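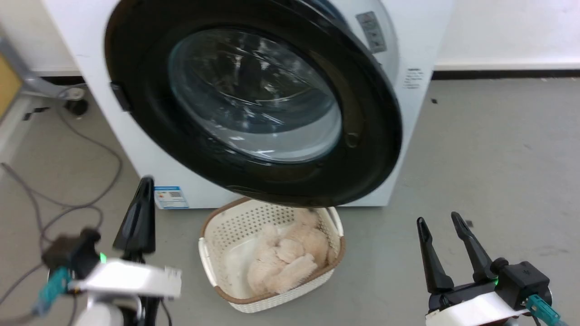 Does the Resmont wagon really hold 335 liters with the seats up?

Brochure says 335. I put two suitcases in and the hatch wouldn't shut. Has anyone measured it?
Odette Bodin

Angus Tamihana
They count the space under the floor, and probably up to the roof too. I got 26 shoeboxes in mine below the cover. Draw your own conclusions. The Latard is no better, whatever the dealer says.

Lucienne Fleury
Mine's fine. Try folding the seats?

Oddur Ragnarsson
Take out the foam tray by the spare. Frees up a little, but I doubt you'll find the missing liters.

Comments

Maham Afridi: Shoeboxes in what size?

Angus Tamihana: Men's. Over 38 if you fold the seats, which she didn't ask.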